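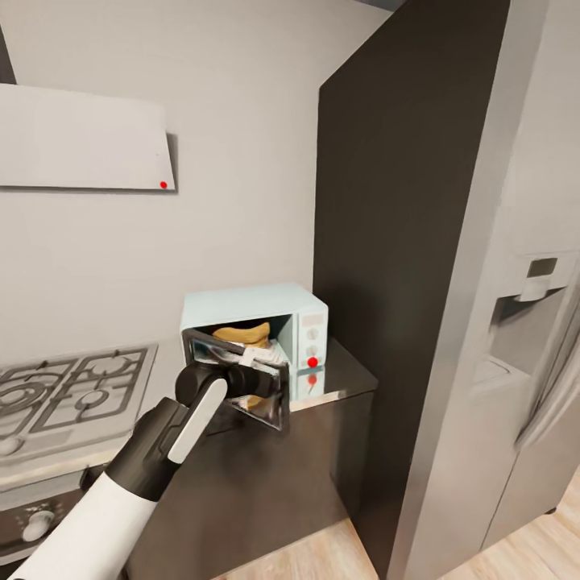 Phishing campaign used fake court notices to reach reporters and lawyers, researchers say

By Marta Bondarchuk

A phishing campaign that ran for most of last year tried to break into the email accounts of journalists, defense lawyers and union organizers by sending them forged court notices, according to a report from the security firm Gradstead.

The company said it had identified 147 people who received at least one of the messages. It believes 46 of them entered their passwords on a fake login page, though it could not establish how many of those accounts were later opened by the attackers.

Gradstead named the campaign Breria, after a word that appeared in the address of the first fake page its staff examined. It did not attribute the activity to a government or a company.

"We have a good picture of the servers and a poor picture of who paid for them," said Halyna Mykhailiuk, the lead author of the report. "We would sooner leave that line blank than fill it with a guess."

The messages carried the recipient's full name and a case number, and told them they had been listed as a witness in a civil matter. A link promised a copy of the filing. Anyone who clicked was shown a login page matching their own email provider, and then a real but unrelated court document.

In several cases the case number was genuine. Mykhailiuk said the attackers seemed to have taken numbers from public court listings and picked cases close to the recipient's line of work. A reporter covering land disputes, for instance, was sent the number of a property case.

The fake pages also asked for the one-time code used in two-step login. The code was passed to the real service within seconds, the report said, which meant that people who had two-step login turned on could still lose access to their accounts. Accounts protected by a physical security key were not affected.

Wilson Chambi, a freelance reporter who writes about mining, received three of the messages. He opened the second one late at night while waiting for an editor to call.

"It had my middle name in it, which I never use at work," he said. "I typed the password and then saw that the address was wrong. I changed it right away, but I had already given them the code."

Chambi said he later found a forwarding rule in his account that sent copies of incoming mail to an address he did not recognize. He has since warned his sources and moved most of his conversations to another service.

Gradstead found some 200 web addresses connected to the campaign. Most had been registered in small batches and were used for only a few days before being dropped. The hosting company behind many of them, Derano, said it had closed 20 customer accounts after being contacted by the researchers in December.

"The accounts were paid for in advance and the contact details turned out to be false," Derano said in a written statement. The company did not answer questions about whether it had kept payment records or shared them with investigators.

The Quintana Center, a legal aid group that supports reporters facing lawsuits, said nine of its clients were among those targeted. Uliana Ivanyshyn, a lawyer at the center, said the choice of a court notice as bait was a particular problem for people who are already involved in legal cases.

"Our clients get real papers by email every week," she said. "We can't tell them to ignore a summons. So now we ask them to call us and read out the number before they open anything."

The center has asked the regional prosecutor's office to open an inquiry. A spokesman for the office, Tymofii Didenko, confirmed that a complaint had been received and said it was under review. He declined to comment further.

Gradstead said new addresses matching the same pattern were still appearing last month – fewer than before, and with a different style of login page. It has published a list of the known addresses and advised anyone who received a notice to check their account for unfamiliar forwarding rules and connected devices.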